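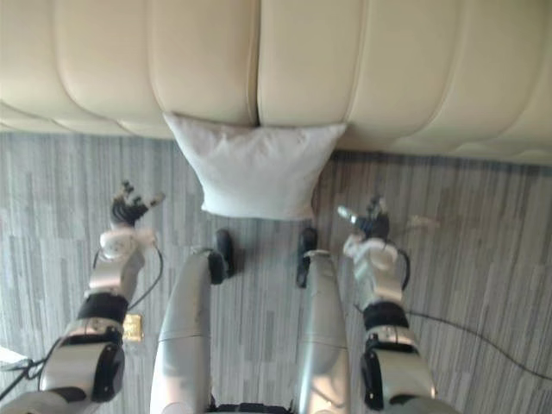 This is my third winter in Trillberg and the first one in which I am not afraid of the heating bill. Last year in February I opened the envelope in the kitchen and it said 646. I read it twice, then I put it under the bread box, as if the bread could pay it.

I grew up in a warm country, where a house is built to keep the heat out. We had tile floors and windows that never closed completely. When I moved here I believed that heating was a simple thing: you turn the knob to the right and the problem is solved. My first two winters I lived like this, in a T-shirt, with the knob very far to the right. I would like to write down what I have learned after that bill, mostly for people who come from places like mine.

The first lesson was air. I had three weather sites saved on my phone but I did not know that cold air was coming into my own living room through the mail slot. Efua Arthur, who lives on the floor under me, showed me the trick with the candle. You walk slowly with a lit candle along the window, the door, the place where the pipe goes into the wall, and you watch the flame. (Keep it away from the curtains, please.) In my bedroom the flame lay down almost flat. I bought foam tape at Neves, the hardware store near the bus station, and it took me one Friday evening to put it on all the windows. I had to take it off one of them again, as the window did not close anymore. You should clean the frame before you put the tape, which is written on the package in very small letters.

The second lesson was curtains. I had always thought of curtains as something for privacy. Now I have long, heavy ones, and I close them the moment it becomes dark, around four-thirty in December. In the morning I open them on the south side even if the day is gray. For the first two weeks I forgot this constantly and had to make a note on the coffee jar.

Then there is the heater. The apartment came with an old Trondach in the hall that makes 1000 watts on the low setting, and a noise like somebody is folding a newspaper. I used to run it all night with the bedroom door open. Now I warm the bedroom for half an hour before I go to bed, with the door shut, and after this I turn it off. It was difficult in the beginning. I slept in a hat for some days and woke up with the hat on the floor. But the body learns, or maybe the blankets do the work. I have two wool blankets under the comforter now and one on top. Efua says the order is wrong and that all the wool must be on top, and we have not reached an agreement.

I want to say something about clothes too, because here I was the most stubborn. I owned one big coat and under it I wore summer things. A coat is a good answer for the street, but you cannot cook soup in a coat. What I needed was layers that I can wear all day inside: a thin shirt, close to the skin, then something knitted, then a vest if it is really bad. And long sleeves! I did not understand how much heat I was losing at the wrists until I had a sweater with sleeves long enough to fold back. When I wash the dishes I push the cuffs up, when I read I pull them down over my hands.
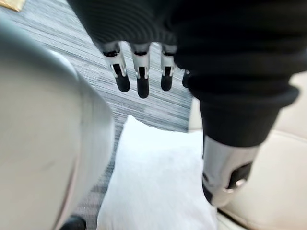

Black ribbed knit with the cuff rolled up thick.

I am careful now with washing knitted things. My first good sweater came from a weekend in Stostevness, where there is a small shop behind the harbor which sells only socks, hats and sweaters. I washed it with the towels. It came out in a size for a child of six years, and I kept it for months in the closet because I could not accept it. Now I wash wool by hand in cool water, I press it in a towel and I let it lie flat on the drying rack. It takes two days to dry and the bathroom smells like a sheep, but a clean sheep.

Food helps more than I expected. At home we had soup when somebody was sick. In Trillberg I make a big pot every Sunday, usually lentils with carrots and a lot of ginger, and the kitchen stays warm for the rest of the afternoon. I leave the oven door open after baking, when the oven is already off. I also stopped putting the butter in the refrigerator, as the kitchen in the morning is cold enough for butter.

There are things I tried and do not recommend. The plastic film for windows, the one you shrink with a hair dryer, fell down on me twice in the same night. An electric blanket made me too hot and then too cold. And moving the bed away from the outside wall was a very good idea, but do it with a second person – I have still a long scratch in the floor to remember it.

I do not want to sound like I have become a person who loves winter. I count the weeks until March like before. But the last bill was a little under 200, for the same apartment and the same Trondach, and I did not put it under the bread box.

Next on my list is the front door. The gap at the bottom is so wide that Efua pushed a birthday card through it without bending it. Neves has a brush strip for 37, which seems to me a lot of money for a brush, so I am thinking of sewing a long tube and filling it with rice. If somebody has tried this, please write me if the rice attracts mice.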